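Renting a Robot Arm by the Month: A Conversation with Katherine Escobar of Premen

Premen rents robot arms to food plants that have never owned one. The package is called Wutetti, and it comes as an arm on a pedestal, a table, a software license and a person who shows up to set it going. Katherine Escobar runs the service side. We spoke to her at the company's test shop on a Tuesday, and then by phone with two people who have paid for the thing.

Escobar came to Premen from a packing company, where she was a line supervisor. She says that job is the reason the service looks the way it does.

"We bought a machine once that did one product in one size," she said. "Then the buyer changed the tray and the machine stood under a tarp for a year. I don't want to sell anyone that machine."

What Premen sells is a monthly contract. The customer pays 2,419 dollars a month for the arm, the pedestal, the software and phone support during plant hours. Setup is billed once, at 724 dollars a day. The shortest term is eight months. After that it runs month to month, and Premen picks the equipment up at its own cost if the customer gives 30 days' notice.

Most of the cost of getting started, Escobar said, is in teaching the arm to deal with the customer's own goods. Premen does a first round of this in its shop before anything ships. Customers send a list of what they pack and Premen buys the same items locally. Mixed produce boxes are the bulk of the requests at the moment, and several of the companies that pack them also want eggs handled on the same station. 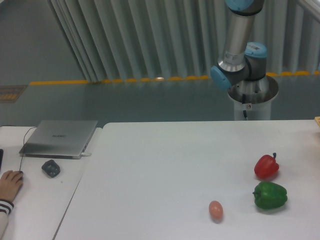
Peppers and an egg on the work table at Premen's test shop.

"An egg and a pepper are a good pair to start on," Escobar said. "The pepper has a shape that is never the same twice. It has lobes and a stem, and it can be standing up or lying over. The egg is small and it breaks. If the settings are good for both of those, a zucchini is not going to give us much trouble."

The shop keeps a log of every pick attempted for a customer. For one recent produce account the log ran to 532 attempts before Escobar would sign the equipment out. She would not give the success rate for that account because the customer had asked her not to, but she was willing to talk about what goes wrong.

"Stems," she said. "The arm comes down and the stem is where you wanted to be. The second one is shine. A glossy pepper throws the light back at the camera and the software thinks there is an edge where there isn't one. We tell people to look at their lamps before they call us. With eggs it's mostly how fast you close and how far you lift before you move sideways."

Živko Stojanović handles the setup work. He spends two or three days at each plant and stays on the account afterward, so the customer calls the same person who did the installation. He described the job as mostly measuring.

"The table has to be where the arm thinks it is," he said. "People mop, they bump the legs with a cart, and the table moves by the width of a finger. Then they call and say the robot has gone bad. I ask them to check the table first. I put tape on the floor at the legs now, and that took care of half of those calls."

Stojanović does the teaching on an ordinary computer with a mouse. There is a handheld unit as well, and Escobar said some customers like it better, but he finds it slow. He places an item, sets the approach, saves it, moves the item and does it over. A new item takes him from one to three hours. He trains one or two people at the plant to do the same, and Premen gives them a short written guide with the steps in order.

We asked whether a plant with no technical staff could really add a product on its own.

"If it's close to something already in there, yes," Escobar said. "You have green peppers and you want to add yellow ones, you'll be done before lunch. If you have peppers and you want to add bunched cilantro, call us. I would also tell you to keep doing the cilantro by hand."

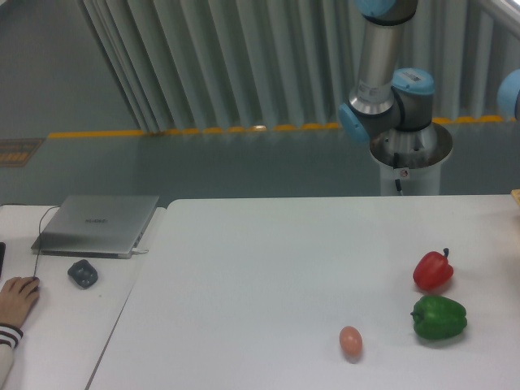

She was direct about the other limits. The arm is slower than a good packer. On a mixed box it does well if the items arrive spread out, and poorly if they arrive in a heap. Wutetti does not include anything to spread them out. Customers who need a feeder have to buy one, and Premen works with a supplier called Rolitz on those. The feeder is a separate contract with a separate phone number, which several customers have complained about.

"They're right to complain," Escobar said. "I'd like it to be one bill. We're working on it, and I hoped to have it done by December. I wouldn't promise that now."

Cleaning is the other sore point. The arm can be wiped down but it can't be hosed. In a plant that washes everything at the end of the shift, somebody has to put the cover on first. The cover costs extra and has to be replaced when the seams start to go.

Ruth Paucar manages the packing floor at Muñoz, a produce company that puts together boxes for restaurants and home delivery. She has had a Wutetti station for most of a year and has renewed it. Her arm fills the part of the box that is always the same.

"We have a base box," she said. "Peppers, onions, potatoes, a squash. The arm does the base and my people do the rest — the herbs, the berries, whatever the customer added. Before, I had my best packers doing onions all morning. I didn't let anybody go. I moved them down the line."

Paucar said the first month was rough. The station stopped several times a shift, usually on account of the camera and the lights over the line. Stojanović came back for an extra day and moved the lamps, and she was not billed for it. Since then she calls every couple of weeks. The phone is answered, she said, though not always by someone who can fix the problem.

She tried eggs for a while and stopped. "It could do them. It was too slow, and I was standing there watching it, so then there were two of us doing the eggs."

Gilberto Taipe had a different experience. He owns a smaller business that packs farm boxes three days a week, and he sent his station back at the end of the first term.

"The arm was fine," he said. "I have no complaint about the arm. I run three days. I was paying for it on the days the lights were off, and there's no three-day price."

Taipe also found the training harder to keep up than he expected. The employee who had learned to teach new items left in the spring, and the next one had to start from the written guide. He said the guide is clear up to the point where something doesn't work. Premen offered another day of training at the regular rate and he turned it down.

Escobar did not argue with any of this when we told her about it. She said a plant running fewer than five days a week should look hard at the numbers before signing, and that her sales staff have been told to say so. A part-time rate has been discussed. Edivaldo Cordeiro, who does the pricing at Premen, told us by email that the equipment costs the company the same whether it is moving or parked, and that he does not expect a lower rate soon.

We asked Escobar what a buyer should have ready before the first call.

"A list of what you pack, with how many of each in a day," she said. "Pictures of the line, including the ceiling, so we can see the lamps. The height of your table. And the name of the person who is going to learn it, because I want that person on the call. If it's only the owner on the call, the thing ends up belonging to the owner, and the owner is never on the floor at six in the morning."

She also suggests that buyers send a box of their worst produce along with the list, the bent and oversized pieces that still go out to customers. Some are embarrassed to do it. The pieces that come from the local store are too even, she said, and the arm can look better in the shop than it will on the line.

Visits to the shop can be arranged for any weekday morning. Buyers are welcome to bring their own items and run them on the table for as long as they like, at no charge, and Stojanović is usually there when he is not on the road. Paucar went twice before she signed. The second time she brought onions with the skins coming off, and they worked through those until noon.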